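Bench and wet area check, Room 6
Date: 2026-02-18
Checked by: Jairo Chávez

Comments go under the item they belong to. Anything marked OPEN stays on the sheet until it is signed off.

## Surfaces and spills

- [x] Tabletop wiped before start
- [x] Spill kit on its hook, seal intact
- [ ] Absorbent pads restocked — OPEN

Pads are down to the last pack. Cimby has the order, 100 per box. Until they come, use the paper roll for small drips and keep the pads for anything that reaches the floor.

## Open cups and bowls

- [x] Cups checked for cracks at the rim
- [x] Colored liquids kept to small amounts
- [ ] Every open container labeled — OPEN

Clear cups are fine for the pink mix, but pour over or next to the bowl and keep the bowl toward the back of the table.
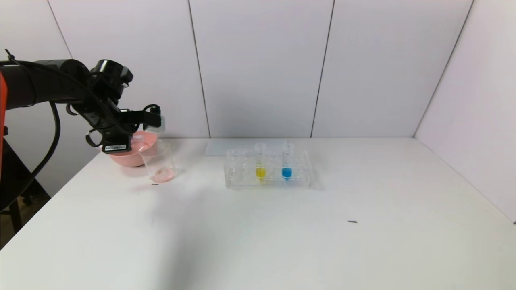
Labels are still the weak point. The October sheet had the same comment. Tape and a marker are enough, with the contents and the time it was poured. Cups with no label get emptied at the end of the shift.

## Test tube rack

- [x] Rack sits flat, does not rock
- [x] Holes clean, no residue
- [x] No chipped tubes in the drawer

The acrylic rack gets rinsed in warm water only. The Schwaiger cleaner is for the sink and must not go on clear plastic.

## Room

- [x] Eyewash run for 60 seconds
- [x] Walkway to the door clear
- [ ] Drain cover in wet area tight — OPEN

One screw is missing from the drain cover. Work order 205 — maintenance has it. Walk around it for now.

Signed, J. Chávez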